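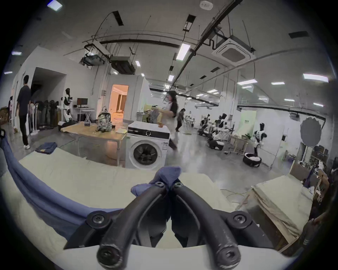
Laundry cell, Rillbridge site: black gripper at the cream work table, washing machine behind.

Progress report to Comis, November
Project: Sasura garment handling

1. Cell layout

The cell has stayed in one place since the last report. The padded table is the main work surface, with the front-loading washer and the wood-topped side table behind it. We changed the covering on the table after the old one kept sliding under heavier items. The current sheet still wrinkles when denim is moved across it, so the operator now pulls it flat at the start of each session. Folded jeans and the blue shirt are the standard test items for setup checks.

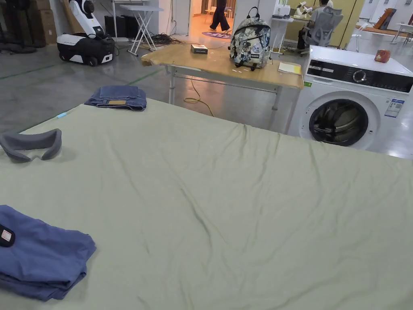 2. Grippers

Both hand-held grippers were stripped and cleaned this period. The finger bolts on the black unit had worked loose after 600 cycles. We retightened them and added a bolt check every 120 cycles – it takes 2 minutes and needs only a hex key. The jaw pads on the white units were replaced with parts from Chaturvedi.

The two-handed lift is the harder job to set up. One gripper takes a fold low on the cloth while the other holds it up, and if the jaws don't close evenly the lower one slips.

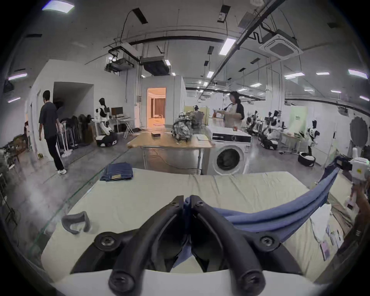 Uneven closing accounted for most of the 39 stoppages we logged. The jaws are now set against a feeler gauge before work starts, and stoppages have dropped since Wednesday. We want a longer run before calling it fixed.

Hem alignment is checked with a T-shirt spread on the table and a gripper at each lower corner.

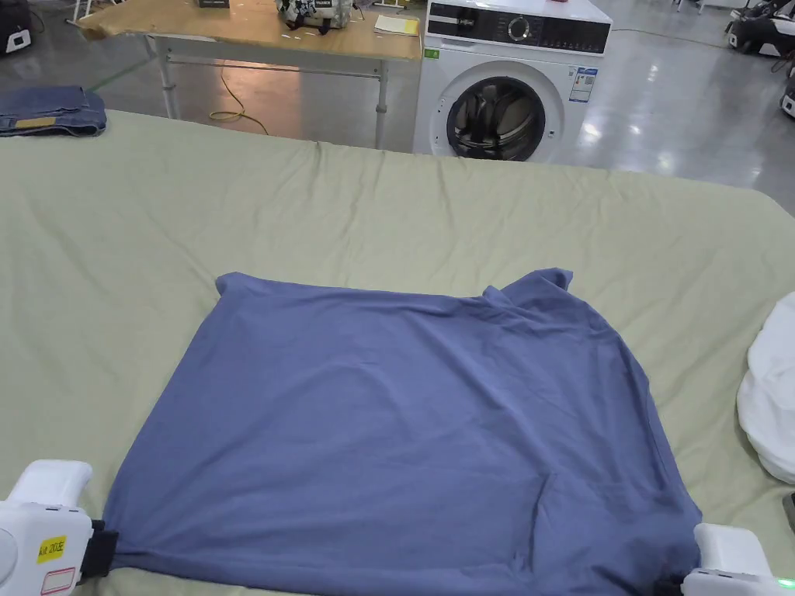
If the hem pulls crooked, the jaw setting is done again on both sides.

3. Next period

Order a spare set of jaw pads. Fit a clamp for the table sheet. Spending is within budget – no change requested.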